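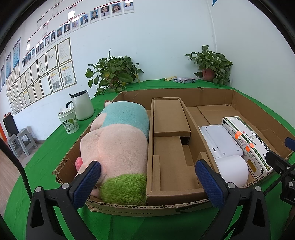
How does a robot learn to tidy up?

Tidying a box sounds easy. You see a toy, you pick it up, you put it down somewhere else. For a robot, every part of that is hard, and it has to be taught.

One way to teach it is with a hand-held gripper. The Pralness kit, made by a company called Devia, is built for schools and clubs that want to try this. You hold the gripper and squeeze, and its two fingers close. A camera on the tool records what the gripper is near while you work. Later, a computer studies the recordings and looks for patterns.

Why use so many different objects? A plush toy is soft and squashes when you grab it. A cardboard box keeps its shape until you press too hard, and then it bends. Smooth plastic can slip. The pads on the fingers have a texture, a bit like the bottom of a sneaker, to help them hold on.

One try is never enough. The kit's guide asks for 300 recordings of each job before the computer starts learning. Hefin Gethin runs a robot club in Amholm, and his group made 487 of them between January and the end of spring. They worked in turns of 15 minutes – after that, hands get tired and people start to rush.

What does the kit not do? It does not come with a robot arm. You collect the lessons, and the arm is sold separately. The gripper is also a little wide for small hands, so children under eight may need to use both.

Try it yourself: take a pair of kitchen tongs and move a sock, a spoon and an empty box from one side of a table to the other. Notice when you slow down. A robot has to learn those moments too.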